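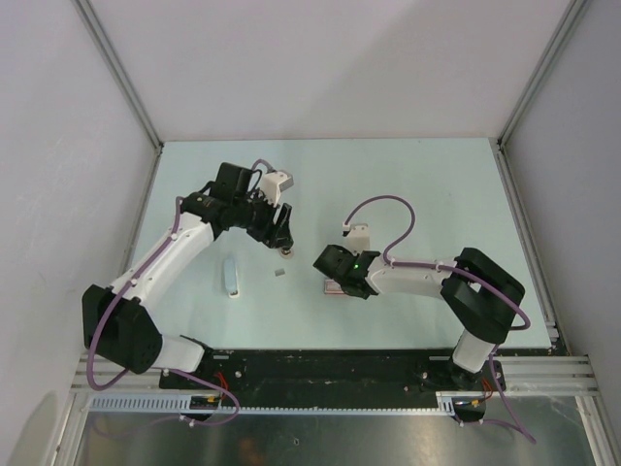

Two arms over the light blue table, purple cable on each.

Progress report – technician hiring and retention, Clivlow and Rurkport sites
Period covered: start of grant through end of November
Submitted to: Koivisto workforce fund, program office

Summary

Sorry this is short on polish, wanted it in before the December cutoff. Main points first.

Hiring is on track at Clivlow, behind at Rurkport. We set out to fill 17 technician posts across the two sites by the end of the grant. Clivlow has all of its posts filled except the night shift lead. Rurkport is still short five, all of them controls and maintenance. Time to fill is down at Clivlow, flat at Rurkport. Exit interviews are finally happening. Mentor scheme started late and is running at Clivlow only.

Spending is under budget, mostly on account of the Rurkport vacancies. More on that below.

Recruiting

We had 1,138 applications through the new form. Sounds great, but a big chunk of those came in the first two weeks after the job board listing went up, and most were from people with no maintenance or electrical background at all. The ad was the problem. It said "technical role, training provided" and left out the shift pattern, the pay band and the fact that you need to be able to read a wiring diagram. We rewrote it in October. Volume dropped hard, quality went up, the site managers are a lot happier with the shortlists.

Other changes this period:

Phone screen now done within three working days of applying. Was closer to two weeks before. We lost good people in that gap, several told us so when we finally called.

One interview visit instead of two. Candidate meets the shift supervisor, does the bench exercise, gets a tour, goes home. Offer or no offer the next day. Supervisors pushed back on this at first as it eats most of a morning, but they have come around.

Bench exercise is the same for everyone now. Before, each supervisor had their own and nobody could compare scores. Still needs work – the fault-finding part is too easy for experienced people and the paperwork part takes too long.

Referral bonus raised to $900, paid half on start and half at six months. Best source of hires at Clivlow by a distance. At Rurkport hardly anyone has used it. When we asked around on shift, a lot of people there did not know it existed. Posters are up now, and it goes in the pay slip note for December.

Rurkport

Needs its own section. The honest picture is that the pay is behind what the distribution centers on the same road are offering, and they have a bus stop outside the gate and we do not. We made offers to people we really wanted and had them turned down on one or both of those points. Pay is with the regional office. We asked for a decision in September, asked again in November. The shuttle is more hopeful, there is a quote in from a local operator and a possible share with the neighboring site.

In the mean time the vacancies are being covered with overtime and agency staff. This is expensive and the existing team is tired. Two of them have asked about transfers to Clivlow. We would rather not solve one site by emptying the other, so transfers are on hold until the new year, and we have explained that to the people who asked. Not a popular conversation.

Keeping people

The bigger half of the grant, and the half that has moved slower.

Exit interviews: done for every technician leaver since July. Written up on one page, same headings each time. What comes up most is the rota. Published too late, changed too often. Pay comes second. Third is training that was promised at interview and then did not happen in the first half year. That last one is on us and is the easiest to fix.

First-month check-ins: week one, week two, week four, with someone outside the direct line. Done reliably at Clivlow. Patchy at Rurkport, where the person who was meant to do them has been covering shifts.

Mentors: each new starter paired with a technician with at least two years in. Small allowance paid for it. Was supposed to start in May, started in August, as the allowance had to go through payroll and nobody had told payroll. Early feedback is good. New starters like having one person to ask the stupid questions. Mentors want a clearer idea of what they are suppose to cover, so we are writing a checklist. Draft is done, needs to be cut down by half.

Rota: now published four weeks ahead at Clivlow. Changes inside that window need the shift manager to sign off and a reason written down. Rurkport cannot do this until the vacancies come down.

Training with Binelham

The Binelham college agreement is signed. Evening course, controls and basic programming, one intake so far. People attend on paid time for half the hours and their own time for the other half. The split was a compromise and there are complaints about it from both directions. Attendance has held up better than we expected given shift work. The people who dropped out did so in the first weeks, mostly because the class clashed with a late shift. Next intake will run two sittings of the same class so people can swap.

Assessment is at the end of the course so no results to report yet. Will be in the next one.

The college also asked if we could take their full-time students for short placements. We said yes in principle. Needs insurance sorted, and somebody at Clivlow with the time to look after them. Possibly a good pipeline for Rurkport too if the shuttle comes off.

Budget

Full table is in the attached sheet. In short: advertising over, because we paid for the job board twice (bad ad, then good ad). Referral bonuses under. Mentor allowance under due to late start. Training on target. Staff time slightly over.

We would like to move part of the mentor underspend into the Rurkport shuttle trial for the first three months. We understand this is outside the original headings, so asking now and not after the fact. A yes or no by mid January would let us confirm with the operator.

What has not gone well

The dashboard. We said there would be a live one by now. There is a spreadsheet. It is kept up to date but it is a spreadsheet, and the two sites still count a "leaver" differently – Rurkport includes agency staff who finish early and Clivlow does not. Figures in this report use the Clivlow version for both. Fixing the definition first, dashboard after.

Manager training, too. One session run, second one canceled for a line shutdown and not rebooked yet.

Next period

Night shift lead at Clivlow – final interviews in January.
Pay decision for Rurkport, chase again.
Shuttle trial, if approved.
Mentor checklist out to both sites.
Second Binelham intake, two sittings.
Rebook manager training.
Agree one definition of leaver and rerun the old figures.

Attached: budget sheet, revised job ad, exit interview template. The bench exercise will follow seperately once the supervisors have marked up the new version.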